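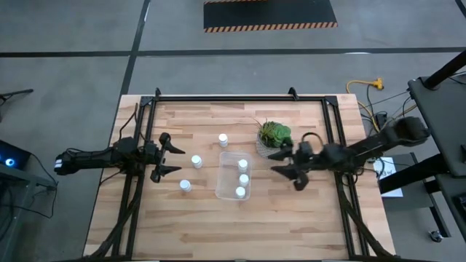
1/ Okay, friends, I promised a write-up of the county commission recount meeting, so get comfortable, this may take me a few posts. Coffee's on.

2/ Quick refresher for anybody just joining: Clémence Delorme finished ahead of Loïc Courtois by 138 votes for the District 4 seat. Courtois asked for a hand recount of the Zirneler precincts, as state law lets him do, and he was very gracious about it at the microphone.
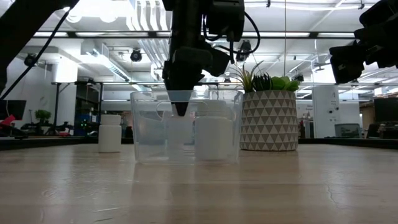
Then the room got a little warm, because Karim El Ouafi wanted to know why 935 mail ballots were reported after midnight. Fair question! The clerk, Jacqueline Le Goff, went through the log line by line (bless her) and every batch had two signatures on it. 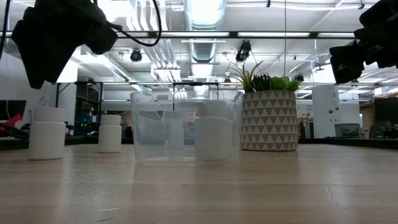 3/ The vote to certify was 4 to 1. Mathis Collet was the lone no, and he said he'd like the recount finished first, and I do understand that, even if I'd have voted the other way myself.

4/ Recount starts at 9 in the morning at the old Lefèvre building, side door, and you're allowed to watch as long as you sign in. Parking is awful, so take the Jokcombe Street lot. I'll post the numbers as they come, probably with too many words again!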